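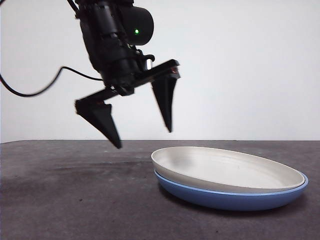 Do I have to clean up the old file share before I start moving it?
Only the folders you plan to move in the first batch. Everything else can wait its turn.

Section 4: Moving a department share into a Darow library

This is my favorite part of the whole set-up, and it goes faster than you'd think! You'll take one department's folder off the old server and bring it into Darow with its dates and authors intact. Set aside a morning for your first one. After that you'll be flying through them.

Before you begin

You need the site owner role in Darow and read access to the old share. If you skipped Section 3 (naming your columns), go back and do it now – the mapping screen in step 5 will be blank without it.

4.1 Run the scan

1. Open the Malteck migration tool and choose New job.
2. Paste the path of the source folder. Use the full server path, as mapped drive letters won't resolve.
3. Click Scan and let it finish. Roughly 200 folders take a few minutes on our office connection.
4. Open the scan report and sort by Path length. Shorten anything flagged in red, then scan again.

Note: Azra Leka keeps her scan reports in the same library as the migrated files, in a folder called _reports. I've copied her on this and love it.

4.2 Map and move

5. On the Mapping tab, match each source field to a library column. Leave Modified and Modified by on Keep original.
6. Set the batch size to 100. You can go higher later, once you've seen a clean log.
7. Turn on Skip temporary files.
8. Click Start. The status line shows the current file and the batch number.

Caution: Don't rename or move folders on the old share while a batch is running. The tool treats a renamed folder as a new one and you'll end up with both copies.

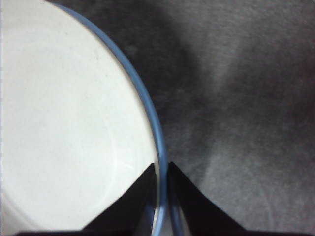
White bowl with a blue rim, from above.

4.3 Check the log

9. When the status reads Complete, open the log and filter by Failed.
10. Error 506 means the file was open in another program. Close it and click Retry failed.
11. Error 699 means a required column was empty. Fill it in on the Mapping tab, then retry.
12. Open a few files from different folders in the new library and compare the dates with the originals.
13. Set the old share to read-only. Keep it that way until the end of March (or whatever cutoff your team has picked).

Note: Links inside spreadsheets still point to the old server at this stage – Section 5 deals with those.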